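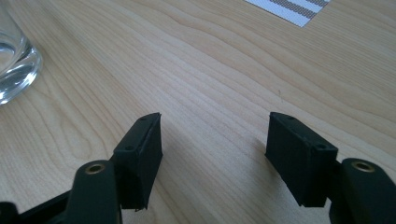

Last updated: March

The woman who refinishes tables at the Skisum workshop in Medton starts with the top and leaves the legs until she has nothing better to do. She has worked there for 12 winters, mostly on kitchen and dining tables that people bring in with ring marks and burns. Pale wood is what she likes best. On a blond top like this one the fine wavy grain shows clearly, with darker tan streaks curving across the middle, and she says a heavy stain would bury all of it.

"People come in asking for walnut," she says. "They've seen it in a magazine. I ask them to live with the bare wood for a week first, and most of them ring back and say leave it as it is."

She sands by hand for the last pass, always along the grain. When the grain runs at a slant she follows the slant, even if it means standing at the corner of the table with her elbow in the wall. The machine does the early work. She doesn't trust it near an edge.

For the finish she uses an oil called Rarari, thinned for the first coat and straight from the tin after that. A table gets 2 thin coats and a rest between them. "If you can see a puddle you've put too much on," she says. "Wipe it off and go and have your tea."

The sheen is a matter of taste. Some customers want a top they can see the window in. She prefers a light gloss – enough to wipe down easily, and no more. Her own kitchen table has been done 3 times and she is thinking of doing it again.

A full top costs £172 at the workshop, and £462 if the legs and rails are included. Collection in Medton is free. She asks people to keep hot pans off a newly oiled top for 36 hours, and she would like it to be longer.

What about everyday cleaning? "A damp cloth, then a dry one. That's it. I don't want to hear about sprays."

She is less strict about scratches. A small one can be rubbed out with fine paper and a dab of oil, and a deep one she usually leaves alone. "It's a table. You eat your dinner on it."

Comments (3)

Pop: Had ours done last spring and it still looks good. We did ask for walnut and she did talk us out of it.

oakleaf: Does the oil smell much? We only have the one room to eat in.

Pop: A bit for the first day or so – we kept the window open.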